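Desk-clearing service from Jastevent, anyone tried it past the trial?

Forum: Home and Small Office Automation > Kits, Rentals and Services
Page 1 of 1

marmaladefox
Posted in July
Hello all, longtime reader and not much of a poster, so forgive me if I ramble a bit. My husband and I run a small bookkeeping business out of the back of our house, and between the two of us we can turn a clean desk into a yard sale by lunchtime. I've been looking at the tidy-up package from Jastevent, the one where they bring out the two-armed Prumier unit, set it up at your table, and teach it where your things go. You get a 31 day trial and after that it's a monthly plan.

What I can't find anywhere is a plain account from somebody who has lived with it. The sales page is all sparkling kitchens and I don't have one of those. I have a desk with a wooden organizer on it, and cough drops, and chargers, and a husband who puts the stapler in a new place every day. Would it be any use to people like us? I'd love to hear the good and the bad, and please don't worry about going on too long, I've got a full pot of coffee here.

tallgrass_ken
Replied
Welcome out of the shadows! We had the trial in our print shop office this spring and kept it on afterward, so I can give you at least one side of things.

First off, the setup visit is longer than they tell you. The brochure says a morning. Ours went until past 4 in the afternoon, and that was with a very patient young technician who didn't stop for much besides a sandwich. Most of that time went to the labels. They have you stick little yellow labels on the compartments you want used, and then the unit learns which sort of thing goes to which label. I liked that part quite a bit. It makes you decide where things belong, and we'd been putting that off for years.

Once it was going, it did well with anything that had some body to it. Boxes of staples, tape rolls, glue sticks, that kind of thing. It's slow. I want to be very clear about that, because I think people see the short clips and imagine it zipping along. You go and answer the mail and you come back and it's moved a few more things. For us that's fine, we run it over lunch.

pebblecounter
Replied
I'm going to be the grump here, I'm afraid, though I do say it with affection for everyone on this board.

We sent ours back on the second week of the trial. The arms themselves were good, I have no complaint about the Prumier hardware at all, and it never once dropped anything breakable on my watch. My trouble was with the service around it. Every time I moved a piece of furniture or changed what lived in a drawer, I was supposed to book a "refresh," and the refresh was done over a video call by somebody who had clearly never seen my office. I spent more time on those calls than I would have spent putting the pens away.

Also, and maybe this is only me, I found I was tidying up before it ran so that it would have an easier time. My sister laughed at me for a solid minute when I told her. It's like cleaning the house before the cleaner comes.

tallgrass_ken
Replied
Ha, I do that too. I won't pretend otherwise.

I'd push back a little on the refresh calls, though. You don't have to book one for every small change. If you keep the labels in the same spots and only swap what's inside the compartment, you can do it yourself from the tablet. It's buried under the second menu, and I only found it because I pressed the wrong thing. Moving the whole organizer is a different matter, that one really does need the call.

pebblecounter
Replied
Well, I wish they'd told me that in week one! I read that booklet front to back. If it's in there it's in very small type.

junipersocks
Replied
Oh, good, a thread on this. I've been typing this up in my head for days.

I'm on my second month with the Jastevent package, in a spare bedroom I use for a little online gift shop. I started out hoping it would pack parcels (it doesn't, don't let anyone hint to you that it does, that's another product with another price) and I've ended up rather fond of it for what it is, which is a steady pair of hands for the stuff that washes up on the table by evening. I gave it a table against the wall with the organizer set toward one side, so there's open surface in front of it for the arms to work across. The technician was very firm about the wall. Apparently it does better with a plain background behind the things it's looking at, and I had a lovely busy poster there that had to come down. I was sorry about the poster for a day or so.

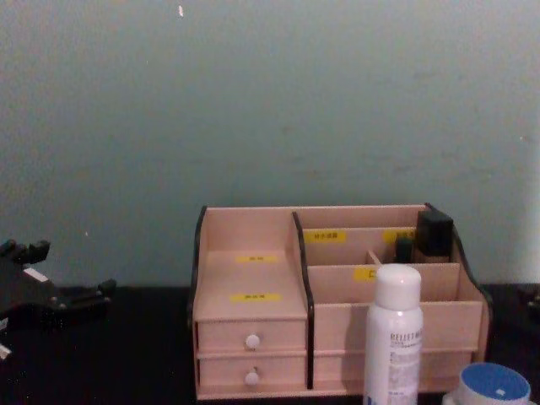
Anyway, what I wanted to tell you, marmaladefox, is to think hard about the organizer before they come. I bought mine for looks and I'd choose differently now. Drawers with small round knobs are pretty, and they're also the thing I've had the most retries on. Open compartments go much better. If I were starting over I'd get one with nothing but open tiers, set the tall items at the back and the short ones in front, and leave the drawers to the humans in the house. I still use mine by hand for stamps and the spare key, so they aren't wasted.

The other thing is tall, standing items, like spray cans. Leave some room around them. When I crowd the front of the organizer, the labels behind get covered up, and in my experience the unit does a lot more pausing on those evenings. I can't prove the one causes the other, I only know what I see over my cup of tea.

marmaladefox
Replied
This is all so helpful, thank you! Junipersocks, our organizer has drawers as well, wouldn't you know it. Did the retries ever get any better, or did you simply give up on them?

And may I ask a nosy question about the price? I was quoted 1000 dollars for the setup and the trial together, with the monthly plan on top if we keep it, and I don't know whether that's what everyone pays or whether I have a trusting face.

junipersocks
Replied
A bit better after a refresh call. I'd say it went from something I grumbled at to something I shrugged at. I stopped asking it to do the drawers after that, so I may have quit right before it got good, I do that with sourdough as well.

I paid 1017 because I added the extra sheet of labels. Seventeen dollars for a sheet of stickers! I didn't notice until the invoice came. Ask them to throw it in.

oldporchlight
Replied
May I offer a different road entirely? I looked at Jastevent and went with the Gashi kit in the end. One arm, you bolt it to the table yourself, and there's no monthly plan, you own the thing. It took me two weekends and some language I wouldn't use in front of my mother, but I've got it putting my seed packets and plant markers where they go and I don't owe anybody a video call.

I do think people are too quick to rent these days. If you like to tinker even a little, you'll learn more from the kit in a month than you would from having a technician do it all for you.

tallgrass_ken
Replied
With respect, porchlight, she said she's a bookkeeper with a messy desk. I don't think she's looking for two weekends of bolts! I had a Gashi on loan before we signed up and I thought it was a fine little arm, but one arm can't hold a bin steady while it puts something in. We had things sliding all over the table. Having the pair of them is most of what you're paying for.

oldporchlight
Replied
Put a piece of rubber shelf liner under the bin. Mine hasn't slid since. But I take your point about the bolts, and I'll admit I had a drill press and a free shed, and not everyone does.

I'd still ask what happens to all that teaching if you cancel. With the kit, what I've set up stays with me. When I asked Jastevent the same question on the phone, I got a very pleasant lady and no answer.

pebblecounter
Replied
I can answer that one, having canceled. They kept my setup on file and said I could pick it back up for three months. After that you start over. I don't think it's terrible, but I'd have liked to know beforehand.

softbellows
Replied
Jumping in with a small practical thing. If you run it in the evening, check the light. Ours was doing nicely all through the afternoon and then getting muddled after supper, and we had two calls with support before my daughter wondered out loud if it was the lamp. The desk is nearly black and with only the one lamp on, the dark chargers and adapters just vanished into it. We put a pale mat down and got a second lamp, and it's been much happier. Jelel makes a clamp-on one that we like, it doesn't throw a hard shadow.

Support never mentioned the light either time, and I did think that was a bit poor for what we pay.

junipersocks
Replied
Oh, that's interesting. My tabletop is very dark too, and the black things are the ones it dithers over. I'm going to try a mat this week and I'll report back. I'd put it down to the adapters being slippery.

tallgrass_ken
Replied
Our table is white laminate and we've never had that trouble, so softbellows may be onto something there. White bottles and caps are the ones ours has a hard time with, come to think of it.

marmaladefox
Replied
You're all wonderful. I read the whole thread aloud to my husband, who would like it known that the stapler does have a home and the home is wherever he last used it.

I think we'll go ahead with the trial, and I've made myself a list on the back of an envelope. I'll ask for the label sheet to be included, I'll ask about keeping our setup if we cancel, and I'll find that second menu before the technician gets out the door. I'm also going to look for an organizer without drawers. Does anybody have one they'd recommend that's open all the way across and isn't terribly wide? Our desk has a printer on one end that I can't talk anyone into moving.

pebblecounter
Replied
Measure the reach first! They'll give you the figure if you ask for it, and the printer may be closer than the arms would like. That was the very first of my refresh calls.

And I do hope it goes better for you than it did for me. If you keep it past the trial, come back and tell us. I might be talked into trying again, now that I know about the menu.

junipersocks
Replied
I'll look up where mine came from, they had an open version in the same style. Give me until tonight, the receipt is in one of the drawers.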